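Home Features Reviews Archive Subscribe

The Long Patience of the Village Conjuror

I was seven when I first saw a coin vanish properly, in the back room of a pub in Nastiscombe, and I have been trying to work out where it went ever since. I know how it was done now, of course. I have known for a good many years, and can do a passable version myself if the light is kind and you have had a drink. But knowing how has never quite got rid of the feeling, and I suppose that is why I spent so much of last winter reading about the sort of magician who never gets near a television studio.

I mean the club magician, the church hall magician, the one who does a wedding in the afternoon and a golden anniversary the same night and drives home with a rabbit asleep on the passenger seat. Most of them have another job. Some of the best I ever saw were plumbers (good strong hands, and they are used to working in awkward corners while somebody watches).
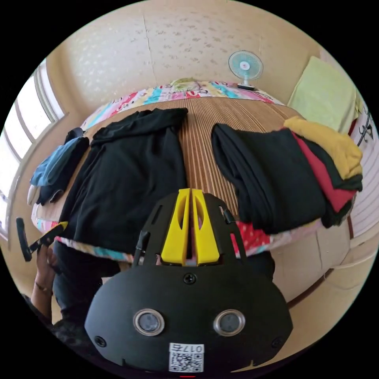 The thing they will all tell you, if you let them get going, is how dull the practice is. A decent pass with a pack of cards can take years, and for most of those years it looks like a person fidgeting. You sit in front of a mirror. You do it 100 times before breakfast, and then you do it in front of the dog, who is a terrible judge but at least keeps his eyes open. I once shared a house with a fellow who practised palming a half-crown while he washed up, and we lost two plates and a very nice gravy boat before he moved on to silks.

Silks, by the way, are where I think the beginner ought to start. Cards are lovely but everybody has an uncle who does cards. A silk handkerchief forgives you a great deal. It packs down small, it opens up large, and the colour does half the talking while your other hand gets on with whatever it needs to be doing.
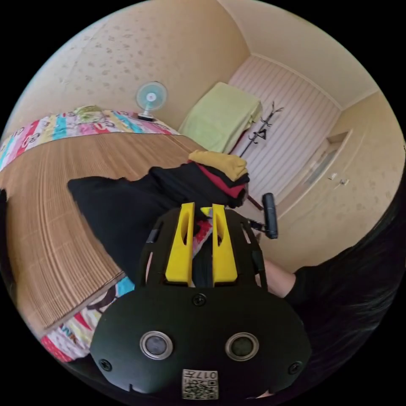 Photo: Stulport Picture Desk

Patter is another matter, and I have seen it ruin more acts than clumsy fingers ever did. There was a time when you bought your patter along with the trick, printed on a folded sheet, and you could go to three different shows in a month and hear the same joke about a mother-in-law and an egg. I don't mind an old joke. What I do mind is a joke told by somebody who plainly doesn't care for it. The magicians I have liked best all talked as if they had just bumped into you at a bus stop, and they would wander off into some story about a broken boiler, and by the time you had stopped worrying about the boiler your watch was in a lemon.

The clothes come into it too, more than you might think. The old tailcoats were full of useful places to put things, and when they went out of fashion a whole family of tricks nearly went with them. You can hide a surprising amount in a cardigan -- I have done it -- but you do sweat.
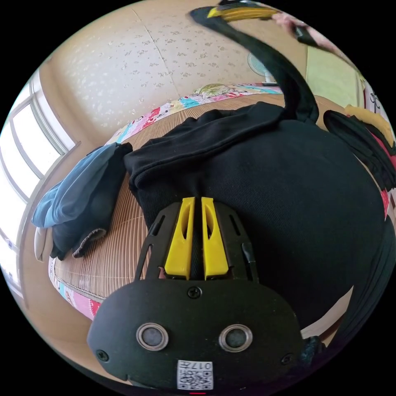 Soft black knit between two yellow fingers.

I went along to the Prelano Circle one evening in February, before everything shut, and I am so glad I did. It meets above a carpet shop. There were roughly 30 of us on folding chairs, and a member I had never met did the linking rings without a word and without any music, and you could hear the rain on the skylight. I must have seen the rings 300 times. I leaned forward like a child.

Afterwards there was tea, and a long and rather heated talk about exposure, by which they mean giving the secrets away. It is an old quarrel. Books have been giving the secrets away for centuries, and nearly every magician alive began by reading one, so it is a bit rich to slam the door on the next lot. All the same, I felt for the older members. A video that shows you the method in half a minute leaves out the mirror and the dog and the gravy boat, and those were the parts that made you any good.
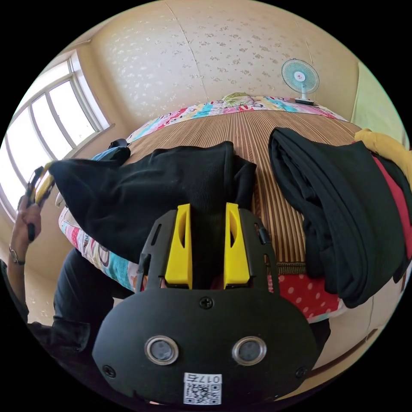
Black knitwear on a striped, bamboo-style mat.

If you would like to have a go, my advice is to learn one trick and stay with it for longer than you can bear. Choose something small that you can do with borrowed things. My own is a coin and a glass, and I have been polishing it since my twenties. It still goes wrong at Christmas. My sister's children have started to look at the wrong hand on purpose, out of kindness, and I have decided to let them.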